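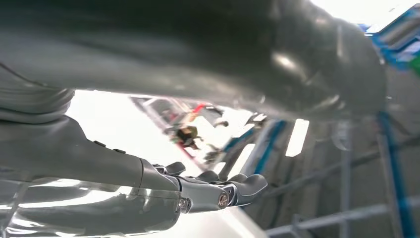
Kerslake, looking toward the bright side.

Kerslake floor space: quick answers

What's the code for the side door?
3306. Same as before. Pull it shut behind you, it sticks.

How long can I book?
Up to 3 hours at a time. Longer, ask Rhys Lockyer.

It's really bright in there. Can I change that?
A bit. Bring a screen or turn your table around. Please dont tape anything over the light.

Shoes?
Fine on the gray floor. Wipe them before the carpet.

Can I leave stuff overnight?
One shelf per booking, name on it. Anything left past 28 days goes to the swap pile.
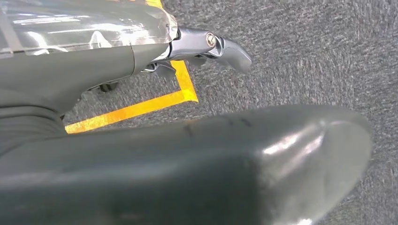 3 min read

What's the yellow marking on the floor?
Walkway edge. Bags, chairs, cables all stay off it. Yes, even for five minutes.

Can I roll things over the carpet?
Small wheels catch. Go slow or carry it.

Do I have to clean up?
Yes. Sweep the gray, vacuum the carpet. Vacum bags are under the sink, ask if there's none left.

When's the December shutdown?
Not set yet. Will go up on the door.

Related
Jomum room: booking and keys
Parking at Brerkura
Perkon storage shelves, sizes
Lost property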